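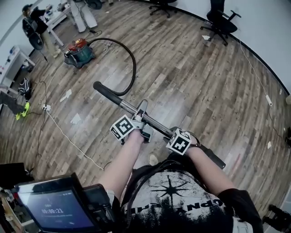 The job title was Motion Contributor, and I held it for 44 shifts.

Before that I was a cleaner. I had been a cleaner at Wullton for eleven years, the last six on the third floor, and I was good at it in the way you get good at anything you stop thinking about. Then in February Wullton signed something with Cernell, and we were all invited to a meeting with pastries. I have learned to watch the pastries. Muffins mean a new schedule. These had almonds on them.

A man from Cernell told us that the machines would be doing the floors by next year and that we should see this as an opportunity. One of the day crew asked whose. He wrote that down.

The opportunity was that somebody had to show them how. I put my name on the sheet, partly for the extra two dollars an hour and partly because I wanted to meet whatever was going to replace me and see if it did corners.

My first week I cleaned worse than I ever have in my life. Try it. Try vacuuming while thinking about your left wrist. I had a trainer half my age who had read everything there was to read about vacuuming, and he would stop me and say, very politely, that I had done the turn differently from last time. I said there was a chair there last time. He said that was great, that was exactly the sort of thing they needed, and could I do it again but the same.

The floor was the other problem. In eleven years I never once worked on a floor that somebody had dirtied for me on purpose. There was a person for that. She tore up paper and dropped it, and I came along and picked it up, and she tore up more. We ate lunch together. She had a degree in geology and felt that she was underused.

They logged everything we did as episodes. A good day was 60 episodes and a bad day was 60 episodes with notes. By spring I had 272 of them marked Exemplary, and the trainer printed me a certificate. It had the Grondeo logo on it, because by then Grondeo had bought Cernell, and my name was spelled the way the payroll system spells it. I put it on the fridge under the pizza menu.

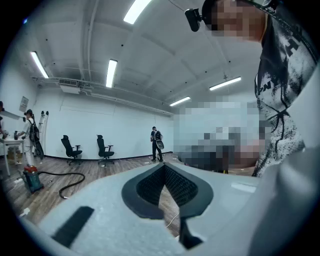 Did the machine learn to do corners?

It learned to do mine. I went up to see it on its first night at Wullton, on the third floor, in the long corridor by the Namboodiri Room, where they hold the meetings with the good coffee. It came along the baseboard at a fair pace. At the corner it stopped, drew back a little, and went in twice, short and then long. I do that. I have always done that. I got it from my mother, who did it with a broom — and who would have had a few things to say about the hourly rate.

Then it paused for a second beside a bare stretch of wall, and went around nothing, in a neat half circle, and carried on.

"What's it doing?" the night supervisor said.

"There's a chair there," I said.

He looked at the wall for a while. He had 64 of these to sign for and a radio that kept going off.

I'm on the help desk now. When one of them gets stuck I get a call, and I put on my shoes and go up and move the trash can.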